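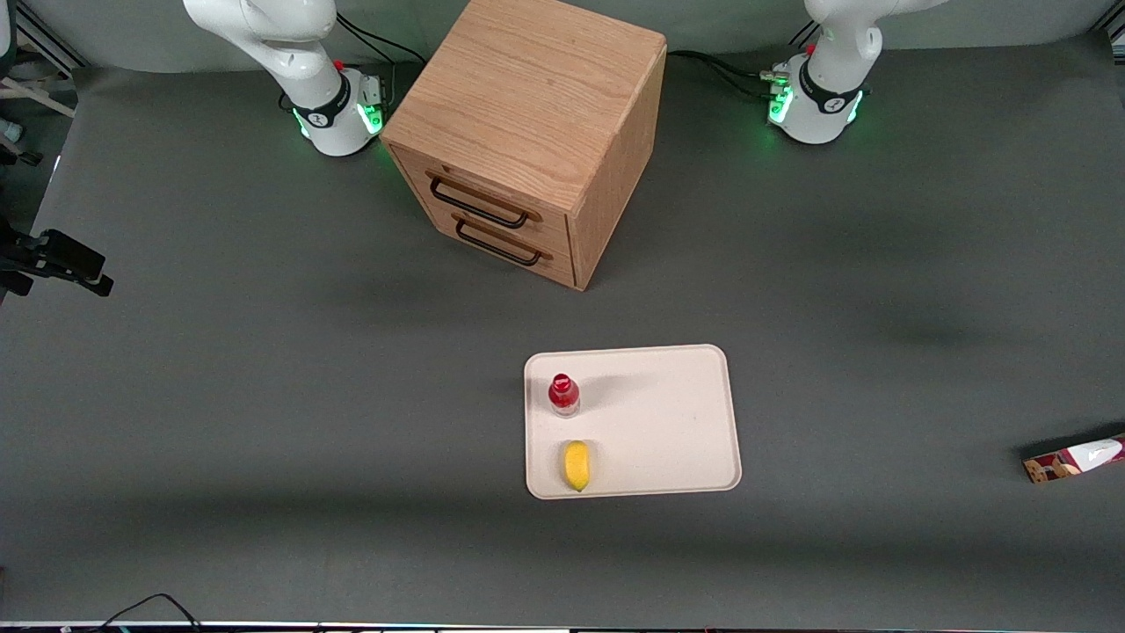 Figure 2. Two white robot arms on a dark grey surface, with a green light ring at the base of the arm on the left.

4.2 Pre-orders and the limited pressing

The second part of the study looked at how small labels use the weeks between announcing an album and releasing it. All the labels we spoke to now open pre-orders on the day the first single comes out, and most of them offer at least one version of the record that will not be pressed again. Coloured vinyl is the usual choice. Different sleeve art, a lyric sheet or a bonus 7-inch are also common, either alone or together.

Gurberg, the larger of the two labels discussed in this section, pressed 3000 copies of the Sadari album on black vinyl and a further 500 on clear. The clear copies were sold only through the label's own shop page, which runs on Plivo. Tillman, a much smaller label, pressed 500 copies of a debut album in total, of which 333 were on coloured vinyl and numbered by hand. Both labels set these quantities before any orders had been taken. The pressing plant needed a firm figure, and the plant's queue was long enough that a second order could not have reached the shops in the same season.

We asked each label how it had arrived at its figure for the limited version. Gurberg worked from the sales of the band's previous record and from the number of people on its mailing list. Tillman had no earlier record to go on. Its choice of 333 was partly a matter of taste (the label manager liked how the number looked on the sleeve) and partly set by what the label could afford, as coloured vinyl cost more per copy and had to be paid for in advance.

The timing of orders was similar in both cases. Sales were heavy on the first day, dropped quickly and stayed low until the second single. They rose again in the week of release. At Gurberg the limited version sold out before the black version had reached a third of its pre-orders, and several buyers who had missed it wrote to ask for a repress. The label refused. In the manager's words, "if we do it once, the next one won't sell as a limited record". Tillman had a few numbered copies left on release day and sold them at the launch show.

Buyers gave mixed accounts of why they had ordered early. In the 30 interviews we carried out, the reason given most often was simply wanting to be sure of a copy. Some buyers said they wanted the money to reach the band through the label. Others named the extra items, although two of these had not yet played the bonus 7-inch when we spoke to them, and one did not own a turntable. Resale came up less than we had expected. Those who mentioned it mostly did so to complain about other people.

Britt-Marie Holmgren, in her work on record shops, argues that limited versions sold directly by a label take trade away from the counter. Our material supports this only in part. The shops stocking the Sadari album said that the customers who bought the clear version were people who would have ordered online anyway. They were more bothered by late deliveries. In one case the label's direct customers had their records a week before the shop did, and the shop had to deal with the phone calls. Tillman avoided the problem by sending shop orders out first - a small change, but one that every shop we contacted had noticed.

There are limits to what can be drawn from these cases. Both albums were guitar records by bands with some radio play, and both came out in August, a quiet month for releases of this kind. Neither label would share its full accounts, so we cannot say how much of the income from the limited versions was left once the vinyl, printing and postage had been paid for. Postage in particular rose between the opening of pre-orders and the release date, and neither label passed the increase on to people who had already paid. We return to these costs in Section 4.3.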